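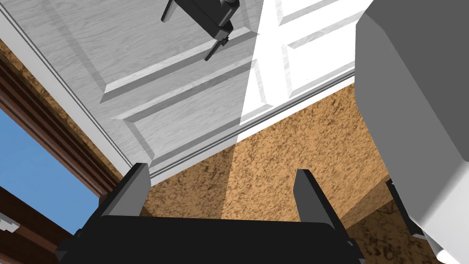

I've been told since I was seven that a robot would do my housework. I'm now well past forty, the laundry is in a heap on the couch, and I figured it was time to go and ask somebody where mine had got to.

So I spent two days at Droden, a small outfit above a tire shop in Lamcombe, where they teach arms with two-fingered grippers to do chores. Simulated chores, mostly. The arm does its practising inside a computer, on rendered doors and cupboards, and only later gets let loose on real ones.

Doors are the big thing this year. I'd have guessed dishes! But Vimala Kartha, who runs the training side, set me straight in a hurry. "If it can't get into the laundry room, who cares how well it folds?" she said, and handed me a coffee.

A lever handle, the kind you bump down with your elbow when you've got groceries in both arms, is a miserable thing for a machine. It has to find the lever, push it down the right amount, keep it there, then swing the whole door while backing its own elbow out of the way. (I tried explaining to Vimala how I open a door. I got as far as "well, you just sort of" and gave up.)

The newest version had 2,207 practice runs at one white panelled door and got through it 1,245 times. I thought that sounded dreadful. Serpil Yalçınkaya, who'd been up half the night with it, thought it was terrific -- back in March it was managing 143 out of the same number.

Then they change the colour of the walls, or the sun comes in at a slant and puts a hard line of shadow over the panels, and the score drops again. Serpil showed me 14 lighting set-ups she keeps for exactly this purpose. She calls them the nasties.

Can I have one for the house yet? No. Vimala wouldn't put a year on it, though I asked three different ways, the last one over a plate of perogies. She did say she'd trust it with a cupboard before a door, and a door well before my laundry.

I drove home and folded the towels. The fitted sheet I rolled into a ball, same as always.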